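Batdale Press – Call for Advance Readers and Sensitivity Readers, Historical Fiction List

Batdale Press is looking for readers to join its advance reading group for the coming season. We publish historical novels and a small number of family sagas, mostly by first-time and second-time authors. Readers get the manuscript before it is typeset, read it at home, and send us written comments.

There are two kinds of places open.

Advance readers read the whole book and fill in a report. You do not need any background in publishing. We want people who finish a lot of novels and can say where they lost interest, which characters they mixed up, and whether they believed the ending.

Sensitivity readers are paid a fee per book and read with a particular question in mind. For this season we need people with personal or family knowledge of long-term illness before antibiotics, Hungarian immigrant life in the Midwest, or domestic service in large households. Tell us which one applies to you and how.

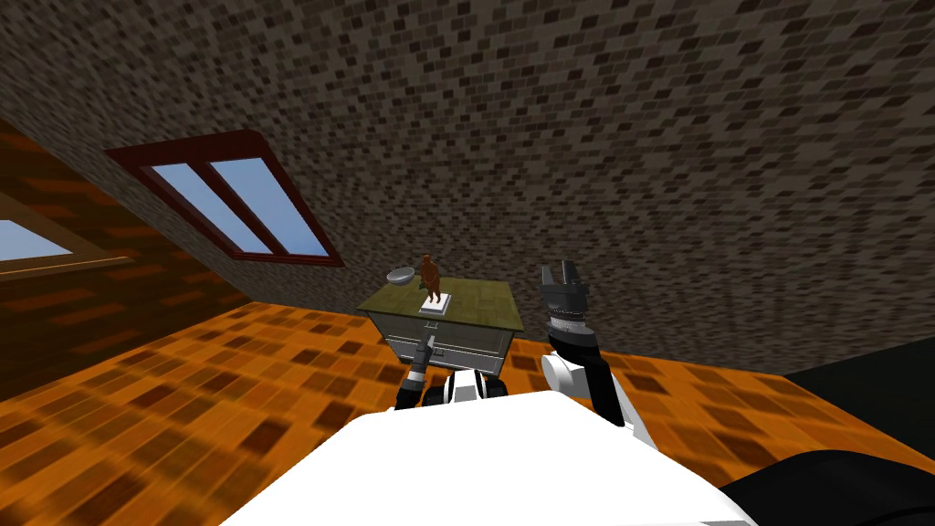 The books this season

Csizmadia is a family novel set in Ohio between 1911 and 1934. Three brothers take over their father's boot shop and stop speaking to each other over the lease. The manuscript runs long and the author is still cutting the middle section, so comments on pace are especially useful. It has some dialogue in Hungarian, which is explained in the text.

The Drokik Letters is told entirely in letters between a lighthouse keeper's widow and the man who buys her piano. Drokik is the name of the island. It is a slow book with a small cast, and we would like at least half the group for it to be people who already enjoy novels in letters.

A third title will be announced to the group once the contract is signed. It is a shorter book, set in the 1950s, and reading for it will start after the other two are done.

What we ask of you

Read the full manuscript within four weeks of getting it. If you give up partway, send the report anyway and tell us the page where you stopped. Those reports count the same as finished ones.

Fill in the report form. It has a page of set questions and then an open section. Most people write between one and three pages in all.

Keep the manuscript to yourself. You will sign a short agreement before we send the file. You may post a public review after the book's publication date, good or bad, and you should say in it that you had an advance copy.

You must be 18 or older and comfortable reading in English. You can live anywhere if you read on a screen. Printed copies go to addresses in the United States and Canada only. Please ask for print only if you need it – the bound manuscripts are heavy and we make a limited number.

What you get

Advance readers are not paid. You get a finished copy of each book you report on, and your name in the acknowledgments if you want it there. Sensitivity readers are paid when their report comes in, whether or not the author takes up the suggestions. The fee is set by the length of the book and is given in the offer letter.

Last season we had 1,278 applications for the advance group and took 74 readers. We expect a group of a similar size this time. Past readers need to apply again, but may skip the writing sample. 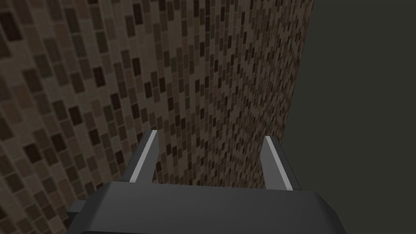 Wall in small mosaic tiles, mixed browns and beiges.

How to apply

Send one email with the following:

Your name, the state or country you live in, and whether you are applying as an advance reader, a sensitivity reader, or both.
The last five novels you read, with a line on each. They do not have to be historical.
A writing sample of up to 400 words about a novel you did not like. Please don't send a published review.
Whether you want files for an e-reader, a PDF, or print.

We do not need a resume. Please paste everything into the body of the message and do not attach files.

Applications are read by Bouchra Sqalli, who runs the reading group and edits the historical list. Put "Reader call" and your last name in the subject line and write to her through the contact page on this site. Everyone who applies will get an answer by email, and manuscripts go out in May.

Writers with a book under consideration at Batdale may not join the group while we have it. Booksellers and librarians are welcome to apply.

Posted 3/28/21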